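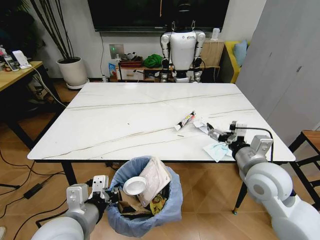 Table clearing is the removal of waste and stray items from a tabletop before the surface is wiped. Light refuse such as paper scraps, used tissues and snack wrappers goes into a lined bin placed at the table's near edge, with the liner folded over the rim. Tubes and bottles still in use are set aside. On marble-like tops, veining can be mistaken for streaks of residue. The Wainwright method divides the top into 9 zones, worked from the far edge inward.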